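Left Rirnow before 7 with the bike loaded wrong, as usual. The road to Skamen climbs for 2 hours straight and then just drops — hairpins, goats, a bus on my side of the road! Huguette Lévesque rode ahead and waved me around the potholes, bless her. My odometer says 151 km for the day and my backside says more.

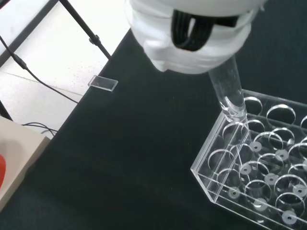

We're at the guesthouse in Gellon now, and it poured the minute we got the bags in. Dinner was bean stew and a homemade plum liquor the owner brings out in skinny little glasses, hardly wider than that clear test tube going into its rack, so of course you end up having several. Keegan Hawthorne had four and is asleep in his boots. Tomorrow the pass, if it's open. The man at the gas station says yes, his wife says no — I believe the wife. Must oil the chain and find dry socks.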